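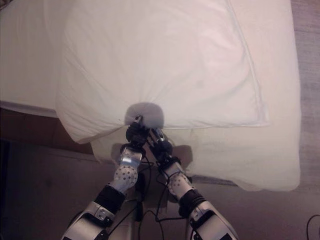 Head camera, pillow task, both hands gripping at the near edge.

**Ticket:** right hand lags left during teleop, pillow task
**Opened by:** Iddrisu Adjei
**Assigned:** Darnell Doucet
**Status:** open, workaround in place

**Iddrisu**
Recording bed-making demos by remote control on the Putach station. When I close both hands on the pillow, the left hand closes right away and the right one follows late. The fabric bunches up between the fingers and I end up pulling creases across the cover. I threw out 6 demos this morning for this. Restarting the teleop client did not help. Gloves were recalibrated twice.

**Darnell**
Please send the log from one bad take and tell me which glove profile is loaded.

**Iddrisu**
Log attached. Profile is `cidholm_default`. Francine had her own profile on before me.

**Darnell**
Log shows the right hand running with a smoothing window of 30 samples. Left is at 4. The right value is left over from Francine's profile. Loading the default does not overwrite it. Set both to 4 by hand and restart the hand driver, then the client, in that order.

**Iddrisu**
Done. Hands now close together. Grip force on the right still reads 70 percent with the glove open, but it drops to zero after one full close and open.

**Darnell**
Separate problem, I'll look at the zero offset. Until then, do one full close and open on each hand before you hit record. Leaving this open until the profile loader is fixed.

**Francine Marchand**
I saved my profile again with 4 on both sides. Please check it before the next pillow session.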